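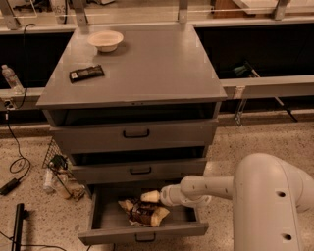
Figure 3. Arm and gripper at the three-drawer cabinet, holding a small item over the open bottom drawer.

4.2 Equipment and cost planning

Drawer tasks shaped most of our purchasing. The cabinet in Figure 3 has three drawers with matching pull handles, and the lowest one opens close to the floor. An arm picked only for tabletop work can fall short there, so reach below the bench edge went to the top of the list, ahead of payload. The objects we use are light. Snack bars, paper bowls and wrapped food put little load on the wrist, and paying for a stronger arm would have taken money from spare parts.

Two suppliers, Halvorsen and Divudo, sent quotes in May. The Halvorsen quote was lower for the arm alone but listed the gripper, mounting plate and cables as separate lines. Once these were added, the totals were close, and we chose Divudo for its shorter repair time. Keisha Park kept the budget sheet and asked that every quote be entered in the same format, with shipping and training on their own lines. We suggest other labs do the same before comparing prices.

We set aside 15 percent of the hardware budget for wear items, mainly finger pads and cables, and another 10 percent for furniture and props. The second amount was too small. Drawer slides bend, handles loosen, and food items need to be replaced often. The plan called for 1,000 drawer trials, and Otis Ruiz-Ortega's first estimate counted food as a one-time purchase. The revised plan treats it as a running cost, charged by the week.

Floor space is easy to leave out of a budget. A cabinet with its bottom drawer pulled out takes up more floor than its listed size, and stands, baskets and power adapters need room too. Our Bostport site was first planned for 2 stations per bay. Loretta Villanueva measured the bays with all drawers extended, and the plan was cut to one. The money for the second arm was moved to the following year's request, where it is listed with a spare gripper.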